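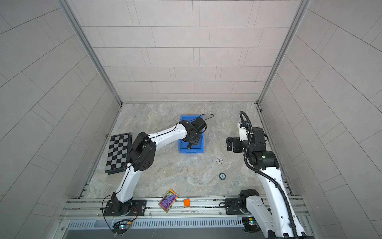
工单标题:双臂收纳任务,扁平物件夹取失败
提交方:Tinda 家务评估组(Chiba 现场)
处理方:Stesatus 技术支持
软件:Clavmont 任务包
优先级:普通
状态:待客户复测

问题描述(Tinda 提交)

我们五月开始评估双臂工作站能不能做家里最普通的一件事:把地上的零碎东西捡进收纳箱。物件有螺丝刀、橙色小方块、扑克筹码和一张闪卡,箱子是蓝色敞口塑料箱。任务包按默认参数安装,没有改过抓取策略。

累计跑了108次夹取。螺丝刀和方块基本没有问题,手柄朝哪边都能夹到。筹码和卡片几乎全失败,表现分两种:

一种是夹指下降到位,合拢,抬起,手里没有东西,程序却报“已夹持”,接着走到箱子上方松爪,然后去做下一件。

另一种是夹指还没到筹码的高度就停住,报接触力超限,手臂退回待机位。重试仍然停在同一高度。

两种情况左右臂都出现过,左臂多一些。请协助判断是标定问题还是任务包问题。

回复一(Stesatus 支持,上午)

收到。请先做下面几项检查,把结果贴回工单,暂时不要重装任务包。

1. 棋盘格标定板平放,四角压实,左右臂各重新标定一次。
2. 标定后让夹指空合,记录控制器读到的开度。
3. 把全局速度从100%降到40%,只放一枚筹码,连续夹取,记录停止高度。
4. 导出一次“已夹持”误报的完整日志,要包含夹爪电流。

另外请确认指示灯在报错时有没有变色,底座的线缆有没有被手臂带动。

回复二(Tinda,下午)

标定板之前放得不平,一个角下面有碎屑,已经擦掉。
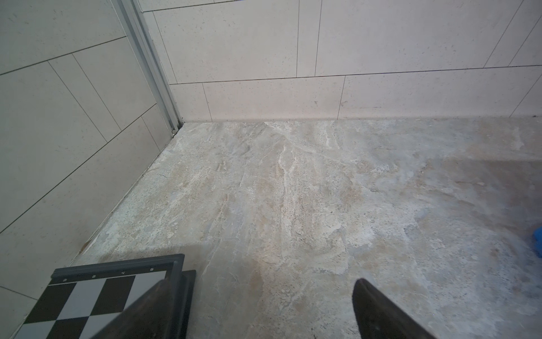
重新标定以后,左臂的高度误差明显变小。标定前左臂末端比实际位置高出6毫米,这个偏差夹螺丝刀看不出来,夹筹码就完全够不着了。右臂标定前后差别不大。

空合开度两边都归零,正常。指示灯报错时一直是绿色,没有变过。线缆看过,没有拉扯。

降速以后,力超限的报错少了很多,但没有消失。剩下的几次都发生在地面颜色较浅的位置。地面是大理石花纹,灰色和米色混在一起,我们怀疑深度读数在那里不稳,没有证据,仅供参考。

“已夹持”误报没有改善,日志已上传。

回复三(Stesatus 支持)

日志看过了。误报的原因在任务包这边。Clavmont 默认用夹指开度判断有没有夹到东西,开度大于下限就算夹到。扁平物件的下限设得太低,夹指合拢时稍有变形,读数就会越过下限。电流曲线在这些时刻是平的,说明夹指之间没有受力。

处理办法:在抓取配置里把判定方式改为“开度与电流同时满足”,扁平物件单独建一组参数。参数文件已附在工单里,覆盖之前请备份原文件。

力超限的部分,请改用斜向接近。夹指垂直下降去夹平放的薄片,指尖要先碰到地面才能合到物件边缘,这一步对高度误差太敏感。斜向接近时一根夹指贴地,另一根从对侧压住边缘。箱子旁边的位置要留出余量,免得手腕碰到箱沿。

回复四(Tinda)

参数已覆盖,改为斜向接近。先说结果:误报没有再出现,夹空时程序会正常报“未夹持”并重试。

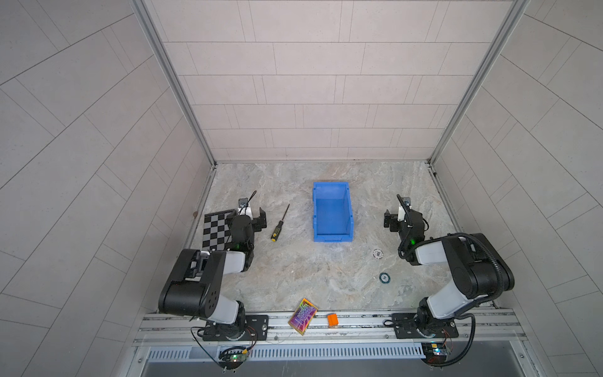

筹码现在多数能夹起来,通常要试两次。白色那枚比深青色那枚容易,原因还不清楚。闪卡仍然不行。卡片表面反光,识别到的轮廓每次都不一样,夹指常常落在卡片中间。有一次碰到了边,只是把卡推到了导轨跟前。方块离导轨太近的时候,手臂也不敢靠过去,会直接跳过。

还有一个新现象。箱子的位置如果在任务中途变了,程序仍然往原来的坐标放东西。请问有没有选项可以每次放置前重新识别箱子?

回复五(Stesatus 支持,Daichi Morikawa)

有这个选项,在放置配置里,名称是“放置前刷新容器位姿”,默认关闭。打开后每次放置会多一次拍摄,节拍变慢,评估用途建议打开。它目前只认箱口朝上的容器,箱子翻倒时会报“未找到容器”并停下,需要人工扶正。

闪卡的问题暂时没有参数可以解决。平行夹爪夹平放的卡片,一般的办法是先推到边缘悬空再夹,或者换吸盘。你们的工位前沿是导轨,没有可以悬空的边,推的办法用不上。建议先把闪卡从本轮评估里移出,单独记为不支持的物件。

靠近导轨的物件被跳过属于安全区设置,请不要改小,方块往里放一些即可。

筹码颜色的差异,麻烦在下一轮复测时保留腕部相机的原始画面,我们比较一下两枚的分割结果。请注明每段是哪只手臂。

回复六(Tinda)

选项已打开,箱口朝上时挪动箱子,能跟上新位置。闪卡已移出。

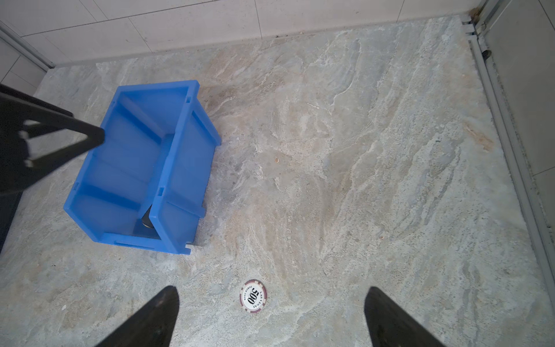 腕部相机画面:两指之间是标有“500”的筹码,左上方为蓝色收纳箱

内部有人问这套设备现在能不能算“会收拾东西”。我们写进评估表的结论是:有厚度、有手柄的物件可以交给它,筹码需要允许重试,卡片类不行,箱子翻倒要有人管。速度没有列入本轮评分,比人手慢很多,这一点大家都知道。

复测用的原始画面整理好后上传。工单先不要关闭。

回复七(Stesatus 支持)

好的,工单保持打开。复测时请维持40%速度和现有参数,标定板动过之后务必重新标定再开始。闪卡的需求已转给 Clavmont 任务包维护人员,另开工单跟踪,编号生成后补在这里。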